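Lists > Braltcombe Home Repair > Painting and Finishes
2 min read

Re: Primer over old gloss trim
2018-03-16

Hello all,

I've been meaning to answer this since February, and I'm sorry it took me so long (we had the hall torn up and I could hardly get to the computer!). The original question was:

> We have 17 doors in a house full of old gloss paint.
> Do I really have to sand every one down to bare wood,
> or will a good primer hold? I'd like to go gray.

Oh, please don't go down to bare wood! I did that on my first two doors and my shoulders complained for a week. Wash them well, let them dry overnight, then scuff with fine paper until the shine is gone. I used the bonding primer from Clumero and left it alone for roughly 90 minutes before touching it.

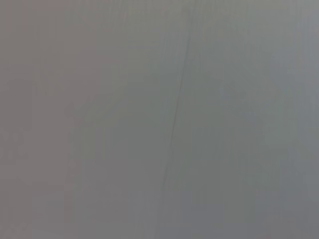

Category: Paint & Primer

As for gray, do try a sample in the room first. A soft mid-gray can lean a little pink on one side of a room and look like something else by the window, and I went back to the Tawfik store more than once before I was happy. A matte finish is kinder to old dents, though it does hold fingerprints near the knob.

Write back and tell us how you get on, and good luck with all those hinges!

Recent in this list
- Sticky sash windows, again
- Drandidach hinges: where to buy?
- Cleaning brushes in cold weather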